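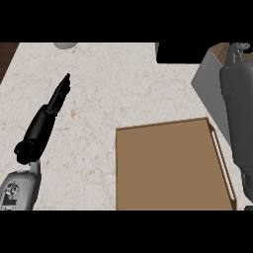

Marble countertop, pale off-white with fine light brown and tan veining.

Home Materials Trade Interviews Archive Contact

Etching, staining and the limits of sealer

Elsie Prendergast has worked in stone restoration for 19 years, the last four of them as technical lead at Arrieta, a workshop in Horside that refinishes kitchen and bathroom stone in place. Most of the calls she takes concern marble, and most of those concern marks the owner describes as stains.

"The first thing I ask is whether the mark is lighter or darker than the stone around it," she said. "If it's darker, something has probably soaked in. If it's lighter or dull, the surface has probably been dissolved. Those are separate problems and the treatment for one does nothing for the other."

Marble is mostly calcium carbonate, which reacts with acid. Lemon juice, vinegar, wine and many bathroom cleaners will remove a small amount of material from a polished face, and the spot stops reflecting light the way the rest of the slab does. The trade calls this etching. Prendergast said that owners are often surprised to find it on a counter that was sealed the month before.

"A penetrating sealer sits in the pores. It slows down oil and water. The acid is reacting with the face of the stone, and the face is still exposed. I have this conversation every week."

Arrieta tests absorption before it recommends any sealer. A few drops of clean water are left on the stone in several places, including beside the sink and next to the range, and the technician checks how quickly the surface darkens. If the drops sit without a color change, the stone is left alone. Applying sealer to marble that will not absorb it leaves a residue that dries to a haze, and the workshop is regularly paid to take that haze off again.

"Dense marble with a polished finish may take almost nothing," Prendergast said. "Honed marble usually takes more. You can't tell by color, and you can't tell from the name on the invoice. Names in this business are a sales matter."

Veins complicate the test. A vein may contain clay, iron minerals or a different grain size from the stone on either side of it, and it may absorb at a different rate. She places at least one drop directly on a vein and another well away from it. Where the two disagree she goes by the more absorbent result and wipes the remainder off sooner than the label suggests.

Iron is also the reason she is careful with brown marks. A yellow or brown discoloration that appears after installation may have come from a can or a pan, or it may be iron in the stone itself oxidizing after long contact with water. Bleach makes the second kind worse. "People reach for bleach first. I would like them to reach for the phone first."

Oil stains are treated with a poultice, an absorbent powder mixed with solvent to the thickness of peanut butter, spread past the edges of the mark and covered with plastic film. It is left until it can draw the oil out as it dries. One application is rarely enough on an old stain. Prendergast keeps a record of each round with the time it went on and came off — "otherwise you are guessing by the third one" — and stops when two rounds in a row show no change.

Etching is dealt with mechanically. Light etching on a polished surface can be removed with a polishing powder and a felt pad. Deeper etching has to be honed first with diamond abrasives and then brought back up through the grits. On a job in Forkent last January the crew reached 900 grit before changing over to powder, on a counter where 17 separate ring marks had been mapped with tape.

"We did the whole run between the seams. If you polish one spot, you get one spot that is shinier than the rest, and the owner sees it every morning when the sun comes in low."

She is more relaxed about honed finishes. An etch on honed marble is still an etch, but the contrast is lower, and wear tends to even it out. For a kitchen with heavy use she will suggest honing at the quote stage, and some clients accept. Others want the reflection and are prepared to have it redone.

For daily cleaning she recommends warm water and a neutral cleaner. The workshop uses Griruris, diluted as directed, and dries the stone with a cotton cloth. Vinegar mixtures are ruled out, as are scouring powders and anything sold for removing lime scale, which is chemically close to the counter itself.

Asked whether she has marble at home, Prendergast said she has it in the hallway. The kitchen is granite.

Arrieta takes absorption test bookings by phone on Tuesday mornings.

Related
Reading a slab before you buy it
Honed or leathered: finish terms compared
Why seams open up at the sink cutout
Poultice powders and the solvents they go with
Limestone thresholds in wet climates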